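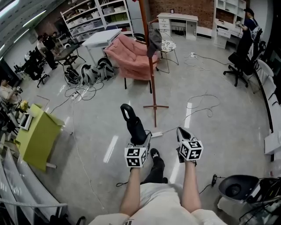 Unit 3. Entry Zones: Where Coats, Caps and Bags Go

Reading: course packet, pages 51 to 68. Bring the packet to the studio.

Last unit covered closed storage. This one is about the things people put down first when they come in: coats, caps, bags, keys. If there is no place for them, they land on the nearest chair, and the chair stops being a chair.

Terms

Drop point: the first surface or hook a person reaches after the door.
Landing seat: a chair close enough to the drop point to sit on while changing shoes.
Overflow: items that belong at the drop point but end up somewhere else.

Freestanding stands

The studio has a reddish-brown wooden coat stand with a pink upholstered armchair behind it. A stand like this needs no wall, so it can be used in front of brick, where drilling is a nuisance. It can also be moved when the room is rearranged.

Its limits are balance and crowding. Hang the heaviest item first, then put the next one on the opposite side. Caps go on the upper pegs and long items below, clear of the base. Keep 90 cm open on the side people walk past.

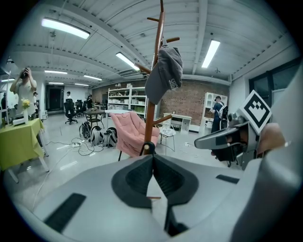
A cap takes up a whole peg if it is hung carelessly. Two caps can share one peg if both hang by the back strap. Scarves should not go over caps, as the cap then gets pulled down with the scarf and ends up on the floor.

The landing seat should be firm enough to get up from easily. A soft armchair is comfortable but collects bags. If you plan one next to a stand, plan a small side table too, and say in your notes what is allowed on it.

Shelving and bins

Open shelves hold what does not hang: gloves, umbrellas, shoe care. Use bins of one width per shelf. Clear bins suit things looked for every day. Opaque bins need a label on the short side. Of the sample ranges in the materials room, Jellar is the shallow one and Ollo the deep one. The Brikach hooks are for wall mounting only.

Assignment

Draw a floor plan of an entry zone for the Orbán apartment (plan in the packet, page 68). Show the drop point, the landing seat and one shelf unit. Mark the walking space in centimeters. Add half a page on where overflow is likely to collect.

Due 18/11/2019, on paper, in the tray outside the studio.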